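# About Runside

Runside builds simulated workcells for teams that program robot arms. We supply the scene files, the object sets and the support needed to run them. 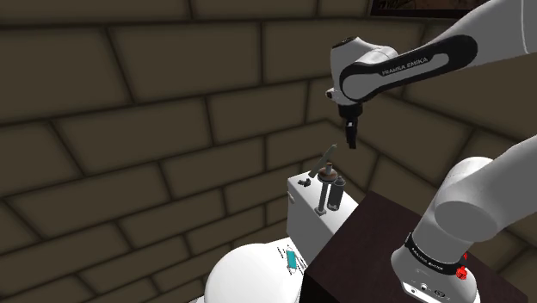
*Simulated Franka Emika arm, gripper over the small objects on the white box. Stone-wall room.*

## What we supply

The main product is Korcombe, a library of rendered rooms with an arm already placed in each one. The current release has 22 rooms and 30 object sets. Any set can be loaded into any room. Wall material, table finish and lighting are separate parameters, so a customer can hold the task fixed and change only the surroundings.

Each room ships with:

- collision meshes and visual meshes, stored separately
- joint limits and a home pose for the arm
- three default camera positions, all editable
- a plain-text change log

Object poses are randomized within bounds set by the user. The random seed is written to the run log, and a run can be repeated from that log on the same release. We do not promise identical contact behavior between releases – solver settings change, and the change log states where.

## How we work

Runside started as a contract modeling shop. Our first simulation job was a bench layout for Delska, who needed to check reach and clearance before ordering mounts. The tools written for that job became the first version of Korcombe.

We are now six people. Oğuzhan Çınar leads engineering and signs off on every release. Mesh work is done in house. Physics regression tests run nightly and take nearly 6 hours.

New rooms are released in May. Fixes go out when they are ready.

## Licensing and support

Licenses are sold per site, with no limit on seats. Support covers installation, import of customer parts and questions about the scene format. Controller tuning on physical hardware is outside our scope; we refer those requests to Huang, our integration partner.

Evaluation copies contain 3 rooms and the full scene editor. To request one, write to the engineering desk and include your simulator version and operating system.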